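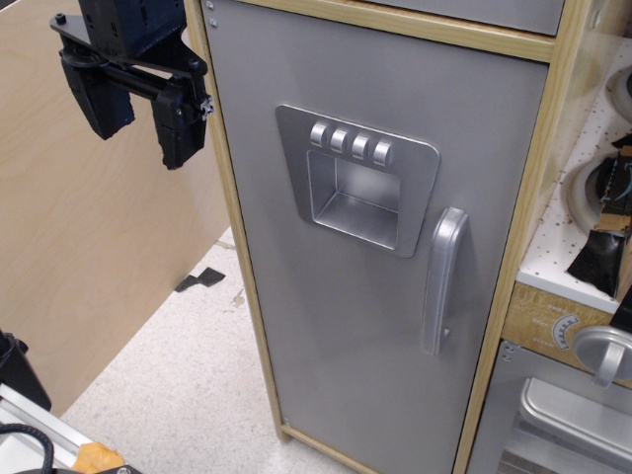 Ekkachai Suwannarat writes that an inspector came to his door at supper time, asked to look at the kitchen, and was inside before he had thought to ask for a name. He would like to know what a household can keep ready for the next visit.

Reading time: 2 minutes

The Tirnthorpe Civil Rights Office receives many letters of this kind. The right to privacy at home is easier to use when a few plain items are within reach of the front door.

Keep a visitor sheet on a clipboard near the door, with a pen tied to it. Rule columns for the name, agency, badge number, time in and time out. Residents may politely ask any official to wait while the sheet is filled in.

Fit a door chain or a viewer. Check the chain screws twice a year and tighten them by hand. Speak through the gap until identification has been shown.

If an officer says there is a warrant, ask to see it before opening the door fully. Read the address and the date, and see who signed it. Do not block or touch the officer. If you do not agree to the search, say so clearly and write down the time.

Store the lease, identity papers and recent letters from public agencies in one folder, away from the stove and sink. A zippered plastic sleeve keeps out grease and steam. Place copies, never originals, in any folder that may be handed over.

Teach older children one sentence: "Please wait outside while I get an adult." Practice it with them. Babysitters and houseguests should learn it too.

Write the number of a legal aid office on a card and tape it inside a cabinet door. Pencil fades in a damp kitchen, so use ink.

Rules on entry differ by state and by type of housing. A free copy of Leaflet 38, which includes a blank visitor sheet, is available at the front desk.

Contact: Tirnthorpe Civil Rights Office, Household Information Desk | Copyright Tirnthorpe Civil Rights Office | Back to top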